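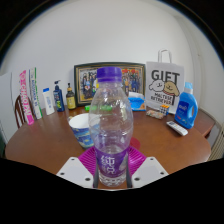
Undgate Tabletop Household Items -- Data Card

Summary

Undgate is a collection of records of everyday goods arranged on a round wooden table against a plain white wall. It is maintained by the Bevilach household objects group and covers toiletries, paper goods, drink containers and small items in daily use. The current release holds 400 records.
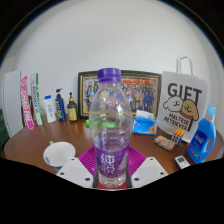 Contents

Items are grouped under toiletries, cleaning, paper, drinks and other. Toothpaste cartons are entered as cartons, whether or not a tube is inside. Bar soap is entered by color. A remote control and a Rubik's cube both fall under "other" -- the Waron list, on which our categories are based, has no closer heading.

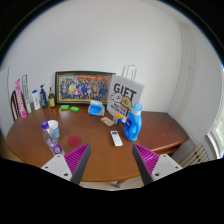
Packaging text is transcribed in its original script where it can be read in full. Partial words are left out. Water bottles are listed by cap color and label color, and fill level is not recorded.

Known limitations

Clear plastic distorts whatever stands behind it, and around 200 records carry a note to that effect. Cups and coasters were added in December and have been checked only once.
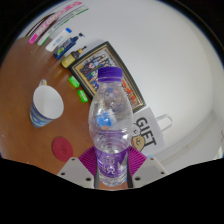
Elvira Cárdenas

Corrections should cite the record number and the category concerned. Changes to category names are reviewed separately by Teófilo Pacheco and appear in the next release.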